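February, evening

Cold again this morning and the car took a few tries. Got to the office at Hillance before Cengiz, made coffee, and read through the lease letter a second time. They want 593 a month for the storage unit from spring. I don't think we keep enough in there to pay that. Told Cengiz when he came in and he said to wait until Erdal has looked at it.

Lunch was leftover rice. Walked to the post office after and mailed the forms for Mom. Line was long, only one window open.

The afternoon went to the toys. Khoa's sister is sending two boxes of small things to the playroom at Jernton and I had said I would sort them before they go. Most of it is blocks and little figures, with wooden odds and ends that don't seem to belong to any set. I wanted like with like, and anything chipped or sticky put aside to be washed or thrown out. The shallow wooden box is good for the smallest pieces.

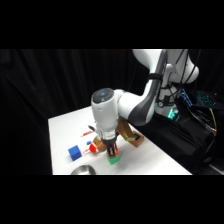 Green block, the red and white figure, and the wooden box on the white table.

I didn't finish. The blocks are easy, but the small blue bits keep turning up and I can't tell what they came off of. I put them in an envelope and wrote "blue" on it. If Khoa doesn't know either, they can go. The red and white figure can go in with the other figures. I need a better lid for the second box, the one it came with is split along one side.

Wilfredo called at 7 about the ride to the airport. He'd like to leave earlier than we said. Fine with me, though it means getting gas tonight or very early. I went tonight. 31 dollars, and that wasn't a full tank.

Soup for dinner. Washed the gray sweater by hand and laid it over the tub. My shoulder is a little sore on the left side, probably from the boxes.

Tomorrow: call the dentist back, ask Ataberk for the spare key, buy tape and envelopes. Finish the toys if there's time after lunch.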